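Three bottles, two arms and a great deal of patience

Yasaman Khosravi does not drink wine. She mentions this early, before I have got my coat off, and it has the sound of a sentence that has been used on other visitors.

"People come in, they see the rack, they look at the clock," she says. "I could put a sign up, but then they'd read the sign and look at the clock."

Khosravi leads the teaching group at Kukura, which shows robots how to do small household jobs by doing the jobs through them. A person sits or stands at a set of controls, moves their own hands, and the two arms on the far side of the room do more or less the same. Everything gets recorded. Later, a program is given the recordings and left to find out what they had in common. Nobody writes down, in code, how to pick up a bottle.

"We did try writing it down," she says. "It was a very long document, and it was wrong by the second page."

The current job involves a rack, a tray and some bottles, and it sounds like something you would give a child to keep them busy. Get the bottle by the neck. Take it across. Stand it up. Khosravi's colleague Paula Bălan has done it so often by remote control that she says her own kitchen has started to feel badly laid out.

When I arrive she is at the controls and does not look round. The right gripper is over the bottle necks, and she is deciding which one to go for. 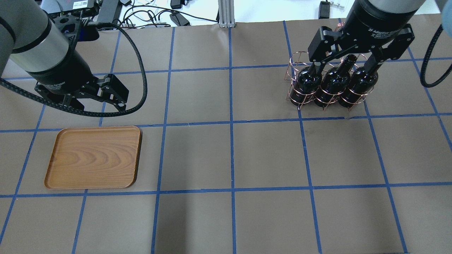

"You want to drive it like a crane"

Bălan came to Kukura from Netell, where she drove inspection machines through drains, and she regards the change as a step up in both pay and smell. She is thought to be the best operator in the building, a view she shares.

"Everyone's first day is the same," she says. "You want to drive it like a crane. Across, stop. Down, stop. Close, stop. And the robot learns that, beautifully. It learns to stop. You come back in a month and there's this machine having a little think between every movement, and it's your little think."

So the first thing a new operator is taught is to be slightly careless. Bălan calls it moving like you're on the phone. The second thing is to make mistakes and keep them. If a finger knocks the glass on the way in, the operator backs off, comes round and tries again, and all of it goes into the recording.

"If you only ever show it perfect ones, it has no idea what to do when it's a thumb's width out," Khosravi says. "It's never been there. It's like somebody who's only been taught to drive on an empty road in nice weather."

How many recordings does it take? For this job the plan is 3000. They had 300 by the end of the first fortnight and 600 by February, and Khosravi gives me these figures in the tone of someone reading out a gas bill. Of the early ones, a fair few were thrown away. One operator, whom neither of them will name, had been leaning so far to the left to see past the gripper that every approach came in at the same odd slant. The robot picked up the slant before it picked up anything else.

The answer was to give people a closer look. Operators can now switch to the view from the gripper itself, straight down past the fingers, which takes some getting used to. A bottle from up there is mostly a black hole with shoulders.

"I hated it for a week," says Bălan. "Now I think the ordinary way of looking at bottles is a bit vague."

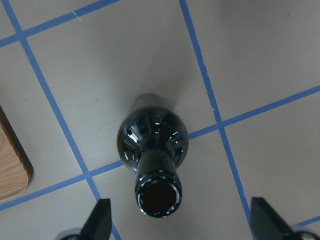 What the tape is for

I ask about the blue tape, expecting something clever. It is so that things can be put down in different places on purpose.

"Left to themselves, people put the bottle where they put it last time," Khosravi says. "Every time. They'll swear they're mixing it up. So now there's a list, and the list says which square, and you do what the list says even if you think it's a silly square."

Dark glass was her choice as well, and she has had cause to regret it. It shines in some places and vanishes in others, and a program trying to judge where the edge is can be led astray by a reflection. Fisance, the firm paying for this stretch of the work, had suggested plastic cups. Khosravi held out for bottles on the grounds that a robot which can only handle cups will sooner or later meet a bottle.

There is another way of doing all this, and she used it for years at Akbari. You take hold of the arm itself, with the motors gone slack, and walk it through the job like a reluctant dance partner. She still likes it for single arms and simple paths. With two arms it calls for two people or one very broad one, and your sleeve ends up in half the recordings.

Bălan, meanwhile, has moved over to the left arm and has hold of a bottle by the neck. 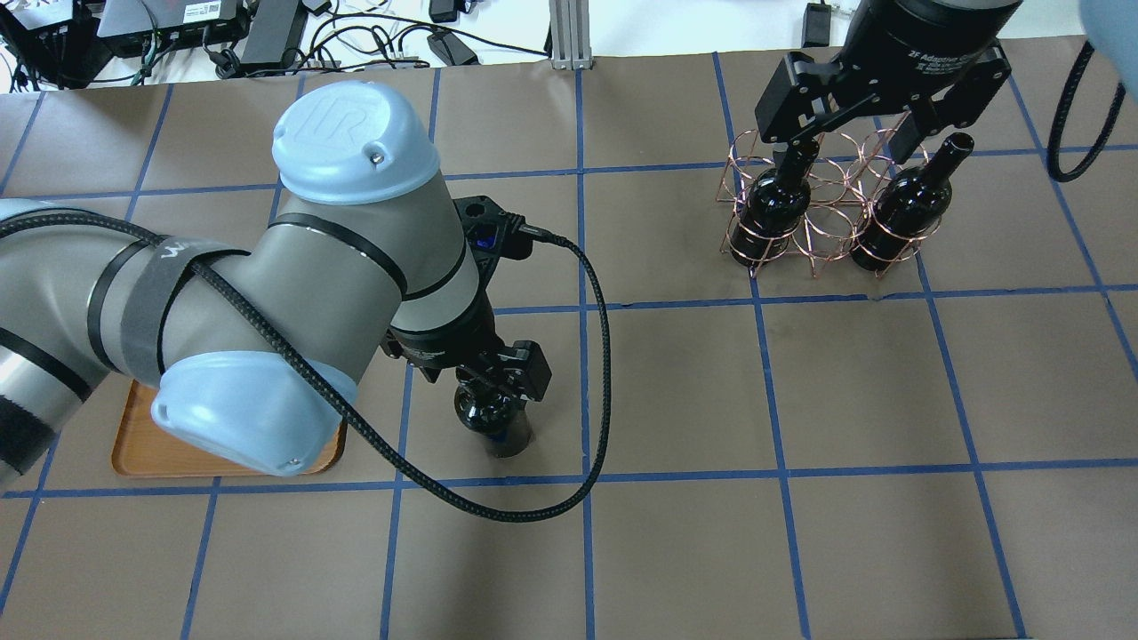 Yasaman Khosravi

She would like it known that she has a view on letting go. "Everybody asks about picking up," she says. "Picking up is the photograph. Letting go is where you find out. If you open too early it drops, and if you open too late you drag it over, and the gap between those is tiny, and your hand has been doing it since you were 2 and has never once explained itself to you."

Can the robot do it alone yet? She tips her head one way, then the other. With the bottle on one of the middle squares, yes, mostly. Near the edges it gets shy. On her last set of unaided tries, 6 ended with a bottle on its side, and she watched each of those recordings more than once to see who had taught it that.

"And?"

"Me," she says. "It was my wrist. I'd know it anywhere."

Bălan, still at the controls, says she could have told her that. Then she asks whether one of us would mind reading out the next square on the list.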